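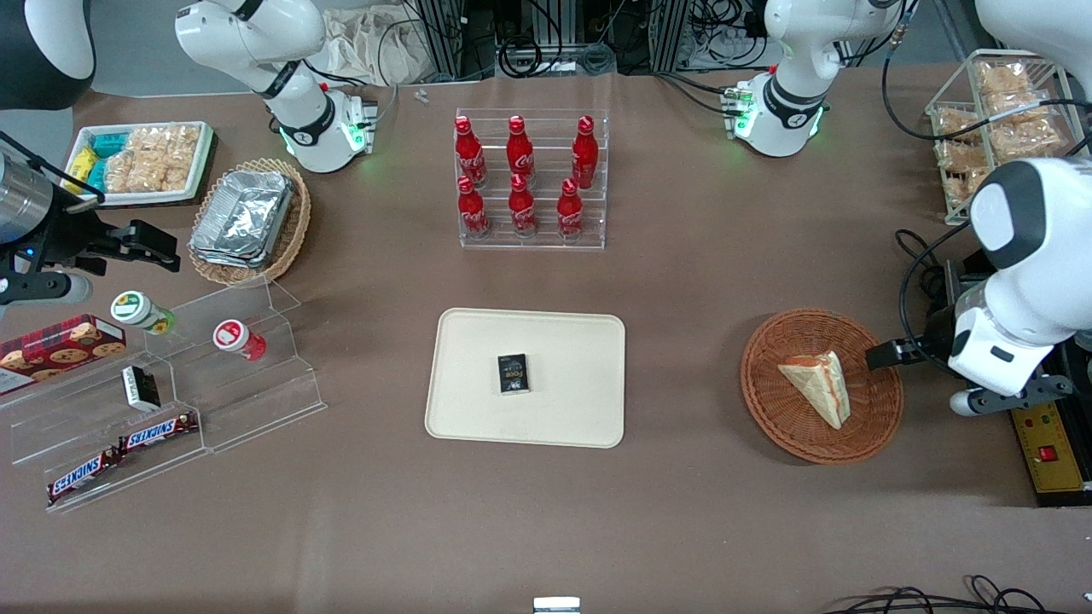 Who restocks the refreshment table once the display stands have been emptied?
The host office for that week restocks it from the supply closet on the second floor, before 5 p.m.

To: Cornisach Building Services list
From: Debora Piras, Office Services
Subject: Re: Refreshment table, arrangement and restocking

Dear colleagues,

The question and answer at the head of this message will be added to the building handbook in February. Thank you to everyone who wrote in after the first notice. My replies to the points raised by Benedetta Zanetti follow her message.

On behalf of the third floor, Benedetta Zanetti wrote:
> We have read the proposed arrangement for the refreshment table and have three points to raise.
>
> First, the notice asks that bottled drinks be kept on the two-level rack, three to a level. When the Wilard office hosts a meeting, guests take the front bottles and leave the back ones, and the rack looks half used for the rest of the day. May we move the back bottles forward?
>
> Second, the wicker basket has been used for different things in different weeks. We would prefer that it be set aside for the foil-wrapped packages, with the snack packets and the bags of crackers or cookies kept in the white tray.
>
> Third, the stepped stand takes up a good deal of the table when it is placed at an angle. Could it be set parallel to the edge?
>
> Benedetta Zanetti
> Third Floor Coordinator

1. Bottles. Any host office may move bottles from the upper step to the lower one during the day. The rack should be full again by the following morning. The Coca-Cola is ordered in common for all floors and is not charged to the host office.

2. Basket and tray. Agreed. The oval basket is for foil-wrapped items only. Packets and clear bags go in the white tray. Please do not combine the two when supplies run low.

3. Stepped stand. The angled position will remain for now. Viola Leone tried the stand both ways in the Fontana Room, and visitors coming in from the corridor found the lower steps easier to reach when it was turned. Candy bars belong on the lower steps, small bottles near the top. Boxes of cookies may go on the top corner provided they are closed.

4. Beige tray. This was not mentioned in the earlier notice. The tray in the middle of the table is for single small items that have no other place, and it should otherwise be left clear so that visitors can set things down. Items still there at the end of the day will be taken to Room 124.

The yearly allowance for the table is $800 and covers all floors. Requests for items not on the present list should be sent to Babita Rana, extension 33, who will place one order each month. Orders received after the 17th will be held until the next month.

Offices that share the Firetti entrance should continue to use their own table and are not affected by this message.

Debora Piras
Office Services, Cornisach Building

To leave this list, write to the list owner, Debora Sartori.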